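零售经营专题 第六讲讲义
地面材料零售中的报价:“包安装”到底包了什么

课前请读完上一讲发的三份报价单(Wonel、Jesau、Saavedra)。没读的同学今天会跟得很吃力,计算部分不再重复念数字。

一、先说一个不太讨喜的观点

教科书讲定价,通常从成本加成讲到需求弹性,再讲到价值定价,仿佛门店里有一个头脑清楚的人坐着算过这些。我看过的地面材料门店,大多数价格是这么来的:厂家给一个建议价,店长看一眼街对面,减一点,再想办法从别的行项目里加回来。所以这一讲暂时不谈理论价格,只谈顾客拿到手里的那张纸。

那张纸上最显眼的是单价,也就是每平方米多少钱。顾客记得住,也最方便拿去别家比较。门店自然会把力气花在这个数字上,让它好看。至于它是否对应同样的东西,很少有人在签字前核对过。

二、单价的口径

“每平方米”三个字至少有四种读法,课堂上请逐一写下来:

1. 按房间净面积计。量墙到墙,扣除固定柜体和门槛石。
2. 按铺装面积计。柜体下面铺不铺,要看约定。
3. 按材料用量计。净面积加损耗。
4. 按整箱计。材料用量再向上取到整箱,剩下的那几片归谁、能不能退,另说。

同一间房,从第一种读到第四种,结算面积可以差出好几个平方米。我不认为这全是故意的。很多导购自己也分不清,培训时只教了怎么报价,没教怎么解释。但结果有一个规律值得警惕:广告牌上用的多半是对单价最有利的口径,结算单上用的多半是对总价最有利的口径。

三、损耗率

损耗真实存在,这一点不必争。直铺、工字铺、鱼骨铺,切下来的边角料不一样;房间越不规整,废料越多。问题在于损耗率由谁定、什么时候定。

常见做法是签约时写“损耗按实际发生计算”。听上去很公平。可是“实际发生”由安装队报数,安装队由门店结算,顾客手里既没有切割图,也没有废料清点单。这句话在纸面上给了顾客一个权利,在现场没有给他任何行使这个权利的办法。

比较像样的写法是:先出排版图,按图给出一个封顶的损耗率,超出部分由门店承担。敢这样写的门店不多。去年十月的作业里,同学们交上来192份报价单,我翻完之后的印象是,写明封顶损耗率的屈指可数,附排版图的更少。这个样本是大家就近收集的,谈不上有代表性,请不要在论文里引用。

四、算例

用一套110平方米的住宅,按净面积计,全屋铺同一种强化地板。为了简化,暂不考虑楼梯和异形房间。

Wonel 的报价:每平方米200元,写明“包安装”。
Saavedra 的报价:每平方米285元,写明“全包”。

只看材料单价乘以面积,Wonel 是22000元,Saavedra 是31350元,差额9350元。一般顾客到这一步就做决定了,而且觉得自己做得很理性。

接下来请把 Wonel 报价单翻到背面。踢脚线、扣条、防潮垫、搬运上楼、旧地面拆除、局部找平,全部列在“视现场情况另计”一栏,没有单价。Saavedra 的正面写了踢脚线、防潮垫和搬运,但“全包”两个字没有定义,拆除和找平在哪里,整张纸找不到。

我的判断是,这两份都不能直接比。很多同学上次作业里急着下结论,说贵的那份“透明”,便宜的那份“有陷阱”。证据不够。一份报价贵,只说明它贵。Saavedra 把三个行项目写进去了,值得肯定,可是找平恰恰是最容易失控的一项,它一个字都没提,凭什么给它高分?

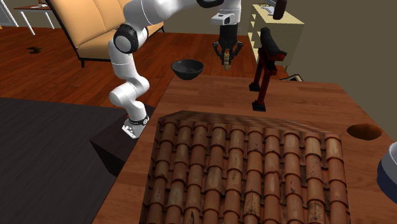
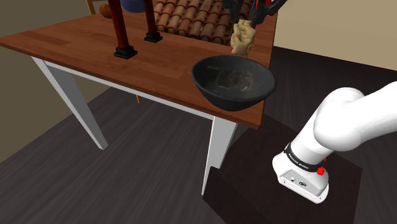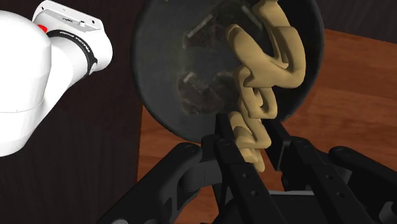 邬静岚
零售经营专题 主讲教师

五、找平:最值得怀疑的一行

地面平整度要等铺装前才量得准,这是行业里普遍接受的说法,也有一定道理。旧地面没拆开,下面是什么样确实看不见。但从“现在看不准”推到“现在什么都不用写”,中间跳了一大步。

门店完全可以提前写明下面几项:
测量用多长的靠尺,允许偏差是多少;
超出偏差时用什么材料处理;
处理的单价,按面积还是按袋数;
由谁测量,顾客是否在场签字。

这四项都不需要看见地面就能写。不写,多半是因为写了以后就没有议价空间了。安装当天,家具已经搬开,工人已经到场,顾客请了假在家里等着,这时候再谈找平的价格,双方的地位明显不对等。经济学上把这类情形叫做套牢,名词大家第二讲都学过,这里要求你们能在报价单上指出它发生在哪一行。

六、关于“限时优惠”

Jesau 的报价单上没有总价,只有一个划掉的原价和一个优惠价,旁边盖了“本周有效”的章。上课时有同学问,这种做法是否有效。

短期内大概有效,促销研究里支持的证据不少。可我对把这些研究直接搬到地面材料上持保留态度。那些研究多数做的是快消品,顾客一年买很多次,原价是多少他心里有数。地板十几年买一次,顾客对原价毫无概念,划掉的数字写多少他都无从判断。这种情况下,优惠价起作用靠的是什么,和超市里一箱牛奶打折是不是一回事,请在讨论时自己论证,别引一篇文献就算过关。

另外提醒一点:“本周有效”的章没有写是哪一周。

七、门店一方的理由

为了避免这讲变成一边倒的控诉,这里把门店的说法也列出来。Plivside 做过一份内部培训材料,课程资料夹里有节选,主要意思是:

报价写得越细,顾客越容易拿着它去别家逐项压价,最后吃亏的是写得最认真的那一家;
顾客第一次进店时只想听一个大概的数,给他两页明细,他会走;
导购流动快,项目越多,报错的机会越多。

第一条我认为成立,而且是整个行业报价粗糙的真正原因。单独一家店很难靠自觉改变,改了就可能丢单。第二条只成立一半,首次接待给概数没有问题,签约时还给概数就有问题了,这份材料把两个环节混在一起讲。第三条更像是培训投入不足的后果,拿来当理由说服力有限。

Plivside 在材料后半部分提出一个折中办法:首次接待用一页纸的区间报价,上门测量之后换成逐项报价,两份并排给顾客看。想法不错。材料里称试行后顾客投诉减少,但没有给出试行门店数量,没有对照,也没有说明投诉怎么统计。如果同期换了安装队呢?如果投诉渠道改了呢?在看到原始数据之前,我只能说它听上去合理。

八、报价单阅读清单

作业和期末案例都按这张清单打分,请保留。

面积口径是否写明,属于第二节的哪一种
损耗率是否有上限,是否附排版图
整箱余料能否退,期限和条件
踢脚线、扣条、防潮垫的单价和数量
搬运的计价办法,有无电梯是否区分
拆除与垃圾清运由谁负责
找平的测量方法与单价
付款节点,尾款在验收前还是验收后
增项是否必须书面确认

清单上没有“服务态度”和“品牌形象”。有同学建议加,我没加。这两项在报价单上读不出来,放进去只会让打分变得随意。

九、课堂讨论题

1. 假设你是一家只有两间展厅的小店店主,隔壁报每平方米200元且什么都不写明。你是跟着模糊,还是坚持写全?写出你能承受的丢单比例,并说明这个比例从哪里来。
2. 如果监管部门要求统一报价单格式,哪些行项目最可能出现新的变通办法?
3. 用第四节的算例,自行补齐缺失的行项目单价,找出让两份报价总额相等的那个找平费用。补齐的数字必须注明来源,“网上查的”不算来源。

十、作业

两人一组,各自到一家地面材料门店索取一份书面报价,户型统一用110平方米那一套,图纸在课程资料夹里。不要谎称即将签约,直接说明是课程作业;对方不愿意给也没关系,把拒绝的理由记下来,同样可以写。提交内容为报价单复印件、逐项对照表,以及不超过两页的分析。

分析部分不接受“该门店诚信经营,值得信赖”之类的句子。你们只去了一次,怎么知道的?

下一讲讲退换货条款,请带上你们手里任何一份家居类商品的售后说明,纸质的最好。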